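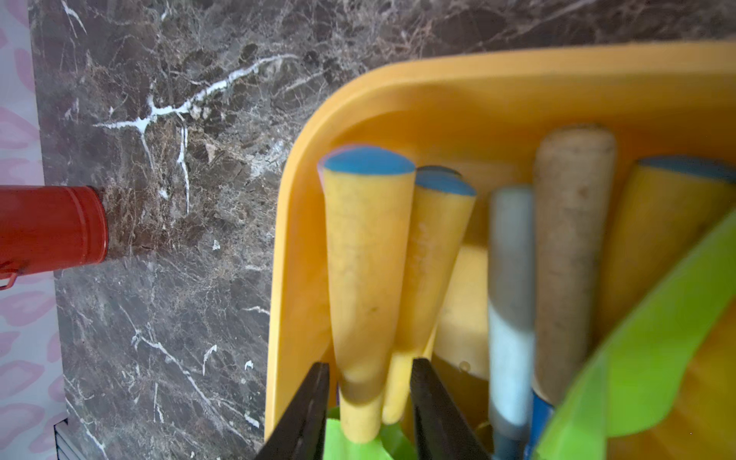 Yellow caddy with tool handles, stored upright on a marble countertop.

How to Set Up a Shared Supply Lending Shelf

Posted Sunday, May 13, 2018
By the Nukano Resource Office

Residents of Nukano buildings may borrow supplies from a lending shelf on any floor where one has been approved. These instructions are for residents who wish to start a shelf and keep it in working order. They replace the sheet handed out with the December mailing.

Before You Begin

Request approval from the Resource Office in writing. State the building, the floor, and the location you have in mind. A shelf may not be placed in a stairwell, in front of an electrical panel, or within the swing of a fire door. Approval normally takes two weeks. Do not collect items before you receive it, as the office has no storage for supplies that cannot be placed.

You will need:
- One shelving unit, no taller than 66 inches
- Open containers for small items
- Adhesive labels and a permanent marker
- A bound notebook for the lending log
- A pen on a string
- Wall anchors, if the unit is over waist height

Step 1. Choose and Measure the Location

Measure the width of the hallway with the shelf depth taken out. The remaining passage must meet the posted clearance for your floor. In the Bassi building the hallways narrow near the elevators, and shelves there are limited to the laundry alcoves. Residents of the Joson building should use the recess beside the mailboxes.

Step 2. Assemble and Anchor the Unit

Put the unit together according to the maker's directions. Anchors must go into a stud or masonry. If you are unable to find a stud, stop and submit a work request. Do not anchor into the tile.

Load the heaviest items on the lowest shelf. Leave the top shelf for light, bulky goods such as wrapping paper and empty boxes.

Step 3. Sort the Donations

Accept only clean items in usable condition. Sort them by use: painting, cleaning, crafts, gardening, repair. Items that could belong to more than one group should go where a borrower would look first. Paint brushes have caused the most disagreement in past years. The office asks that they be kept with painting and that craft brushes be kept separately.

The following may not be placed on a lending shelf:
- Paint, solvent, or any aerosol
- Blades without a guard
- Batteries that are loose or leaking
- Medicine or food
- Power tools with a damaged cord

Store long-handled items upright with the handles up. A borrower can then take one without emptying the container. Containers should be wide enough that they do not tip when half full.

Step 4. Label Everything

Each container receives a shelf number and a group name. Write both on the front and again on the bottom -- labels on the front wear off within a season. Individual items worth more than a few dollars receive their own number from the Trilter register. Numbers are issued in order and are never used twice. The register stood at 2717 when this page was posted.

Step 5. Start the Lending Log

Rule the notebook into five columns: date out, item, unit number, date due, date returned. Do not ask borrowers for telephone numbers. The standard loan is seven days. A loan may be renewed once if no other resident has asked for the item.

Write the shelf location on the cover. Last year the office received three notebooks that could not be matched to a floor.

Step 6. Check the Shelf Each Month

On the first weekend of the month, compare the log with what is on the shelf. Wipe down the containers and let them dry before refilling. Remove anything broken. An item more than 30 days overdue should be marked "missing" in the log, and a note may be left at the unit. Please keep such notes polite and short.

Send the monthly count to the office on Form 123. Shelves that send no form for three months in a row are treated as closed, and the unit will be removed.

Closing a Shelf

Post a notice for two weeks before closing. Offer the contents to the other floors first. Whatever remains may be brought to the loading entrance of the Joson building on any weekday morning. Return the notebook, even if it is full -- the office keeps each log for two years.

Contact: Nukano Resource Office, Room 1344 | Copyright 2018 Nukano Resource Office | Back to top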